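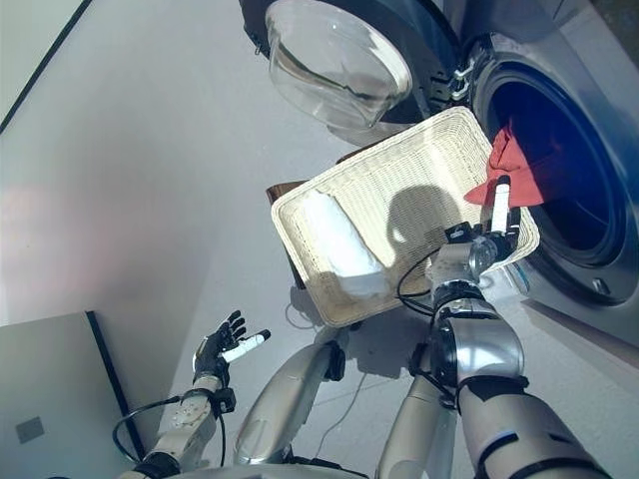
To: tirine-laundry list
Subject: Re: Sorting before the machine

The earlier message said:

> We moved into the Tirine block in September and have a front
> loader for the first time. Our colors keep bleeding and I end
> up on my knees picking socks out of the rubber seal. How do
> the rest of you load these things?

I've had mine for 8 years, a Jokside before that. What I do now:

1. Fold or roll each piece at the hamper and lay it in a shallow basket, one color per row. Small things go in a mesh bag.

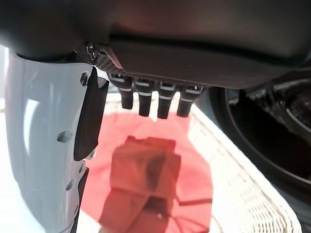
2. Set the basket right at the door, on a low stool if your back complains. Mine is 61 cm long, and anything bigger blocks the door.

3. Put one color in, run it, then do the next. Red goes alone until it has been through at least 2 washes. I use the Cho powder for whites and whatever is open for the rest.

I used to carry everything over in one armful, and that was how I lost a good white shirt to a new red one. Now I lay white, red and black side by side and can see what I have before any of it goes in.

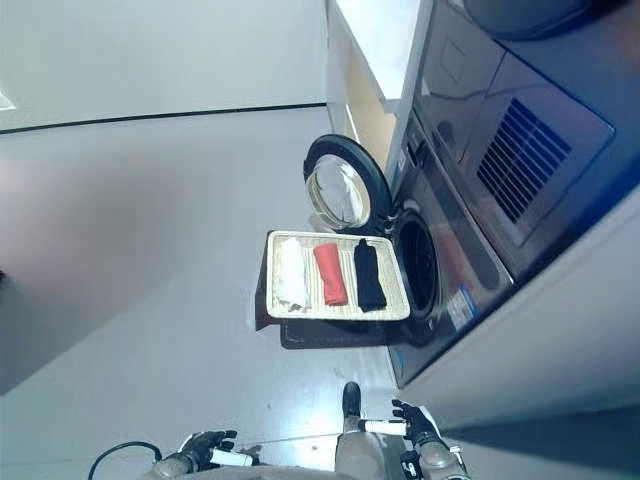 It also means I notice stains earlier, while there is still time to put something on them.

Regarding the seal – wipe it after the last load and check the fold at the bottom. Socks end up there more than anywhere else. Muvetti sells replacement seals for the older machines.

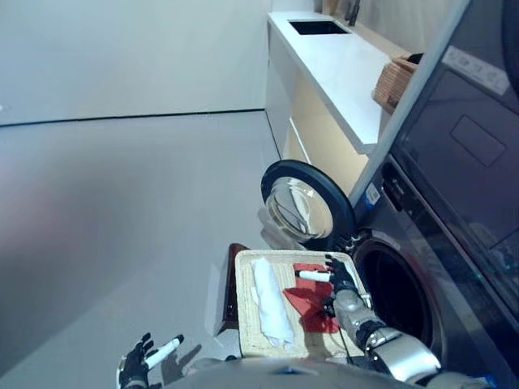
Damp is the other thing people ask about on this list. I leave the door wide open between washes, and the drawer too. A round door like this one swings out a long way, so keep the floor in front of it clear. If you have a sink in the same room, as with the black one in the white counter, you can rinse a stained collar there and go straight to the washer.

I wash towels separately.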